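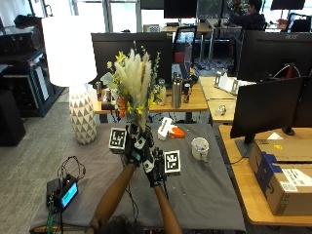

Dried flower arranging

Dried flower arranging is the craft of preserving flowers, grasses, seed heads and leaves and putting them together into bouquets, wreaths and table pieces that will keep their looks for a year or more. It is practised in homes, village halls and florists' workshops alike, and although it has drifted in and out of fashion many times over, it has never quite gone away, as anyone who grew up with a vase of honesty on the landing will happily confirm.

Plant material

Almost anything that grows can be dried, but some plants take to it far more kindly than others. Statice, strawflower, yarrow, lavender and sea holly are the old favourites, partly for their colour and partly for the papery or wiry nature of their petals, which have rather little water in them to begin with. Roses and peonies can be dried too, though they shrink a good deal and want more patience. Grasses give height and softness, and pampas grass in particular has enjoyed a long spell of popularity, its pale plumes being large enough to fill out a bouquet with only a few stems. Seed heads of poppy, teasel and love-in-a-mist are often left standing in the garden until late summer and gathered on a dry afternoon.

Many arrangers mix in artificial stems, and there is no great shame in this. Cloth or paper flowers supply the strong oranges and clear yellows that real petals tend to lose, and they stand up well to being bent and moved about.

Drying methods

The simplest way, and still the commonest, is air drying. Stems are cut in the late morning once the dew has gone, stripped of their lower leaves, tied in small bunches of no more than 12 and hung head down in a dark, airy place. An attic or a spare wardrobe does very well. Most bunches are ready in two or three weeks, and a stem that snaps cleanly is dry enough to use. Elastic bands are often chosen over string, as they tighten by themselves when the stems shrink.

Hydrangeas are something of an exception and are usually dried standing in a little water, which is allowed to run out on its own. Fleshier blooms may be buried in silica gel or fine sand, where they hold their shape beautifully but come out very brittle. Leaves such as beech and eucalyptus can be stood in a mixture of glycerine and warm water, which keeps them supple and turns many of them a handsome brown.

Arrangement

A hand-tied bouquet is normally begun with one tall stem at the centre, the others being added at a slant, all in the same direction, so that the stems form a spiral below the hand. This lets the heads spread outward and gives the bunch a firm waist where it can be tied. Short and fragile pieces go in last. A medium bouquet may hold around 40 stems, and it is a wise arranger who dries a few more than the plan calls for, because breakages are part of the work.

Wreaths are built on a ring of willow or wire, commonly 300 or 400 mm across, and are made in the greatest numbers in November.

Varieties and local customs

Two garden strains are grown especially for drying. Jumness is a small yellow strawflower on a thin stem, and Pastarow a late statice with a dusky cream head. Growers generally sow both under glass and plant them out 6 weeks later.

Care

Dried arrangements dislike damp and strong sunlight above all. Kept in a dry room away from the window, they fade slowly and rather gracefully. Dust may be removed with a soft brush or a hairdryer on its coolest setting, held well back, and a light coat of hairspray will help pampas plumes to shed less.

See also: Pressed flowers; Pot-pourri; Wreath making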